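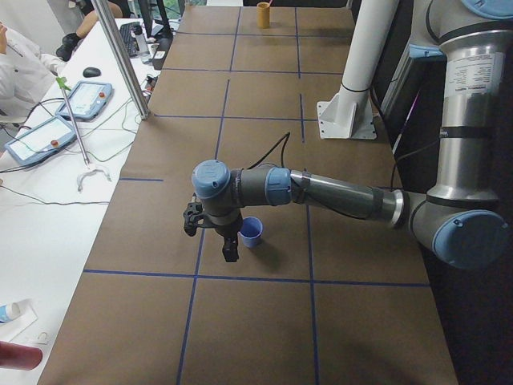

*The cup table at Kilton, with the arm over its paper grid and one small blue cup close to the gripper.*

There is a smell of brown paper and warm electronics in the robotics room at Kilton, and I have grown fond of it over the afternoons I've spent there this fall. The student project goes by the name of Dodlow (I asked three people why and got three different stories), and its aim sounds simple enough until you try it: teach an arm to pick up a cup from any square on the table and set it down in any other.

Adebayo Ugwu laid most of the tape himself, and he'll tell you cheerfully that his first lines wandered so badly he had to pull them all up and start over. Now each square has a name, and the students call them out across the room like bingo numbers - it gets loud in there!

Their teacher, Rosaura Bermúdez, keeps the rules short. A run is 20 moves, a dropped cup costs 10 points, and whoever has the pendant has the last word. By October the team had logged 200 runs, and they want 600 before they take Dodlow to the spring meet at Sornent, where the judges pick the squares.

Consuelo Escobar, who came for the programming and stayed for the arguing, thinks the back row will decide it. The arm has a long way to reach there, and she has rewritten that part of the path more often than she cares to admit. When I left, a little after five, she was asking Adebayo for one more try at it, and he was already calling out a square.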